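3.2 Floor coverings and reported noise in shared offices
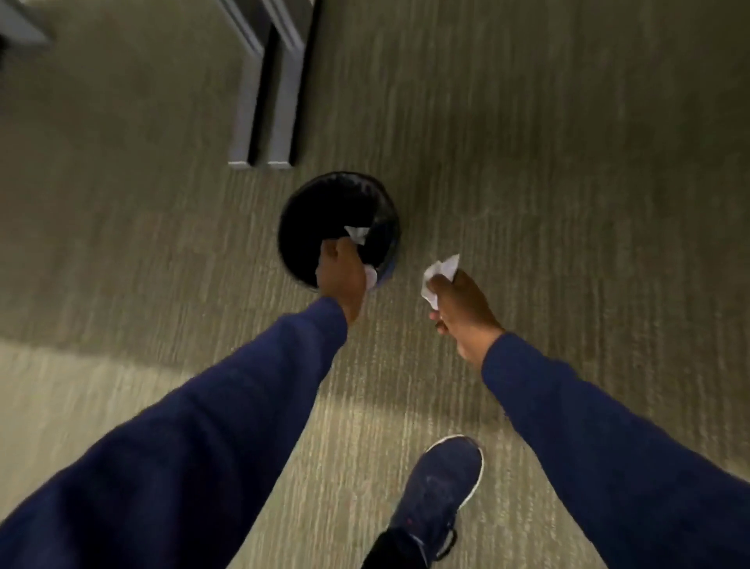 Figure 2. Low-pile carpet in an olive-beige tone, with metal furniture legs standing on it.

The second part of the study dealt with the floor. Earlier work on shared offices has given most of its attention to ceilings and screens, and the floor has often been treated as a fixed condition of the building. Staff who took part in our first interviews did not see it in that way. They spoke of footsteps, of chairs being pulled back and of trolleys in the corridor, and several named these sounds before they named speech.

Questionnaires were sent to employees of two firms, Praltik and Drimus, both of which had moved part of their staff into new premises in the November before the survey. At Praltik the new rooms were carpeted throughout. At Drimus the carpet stopped at the edge of the desk area, and the walkways were laid with vinyl. A total of 526 completed forms were returned. Forms from people who spent less than 30 hours a month at their desk were kept in the sample but were marked, so that their answers could be read separately.

Respondents were asked to rate how often they were disturbed by each of six kinds of sound. Low-pile carpet of the general type shown in Figure 2 was associated with fewer complaints about footsteps and furniture. It had no clear bearing on complaints about telephone calls or conversation, and in the larger rooms at Praltik these were in fact rated as more disturbing than before the move. Rimkutė has suggested that speech is noticed more readily once other sounds have been reduced, and the written comments give this view some support. The present data do not allow it to be tested.

The boundary between carpet and vinyl at Drimus deserves separate mention. Staff seated beside it gave the highest ratings for footsteps in the whole sample, higher than those of colleagues in the old building, where the floor was hard throughout. Jõgi, who carried out the interviews at this site, recorded that the change in sound as a person stepped from one surface to the other was described as harder to ignore than a steady noise.

Cleaning and wear were outside the scope of the questionnaire, although both firms raised them. Facilities staff at Drimus considered the vinyl easier to maintain near the entrances and had no plans to replace it. Their comments are given in full in the appendix.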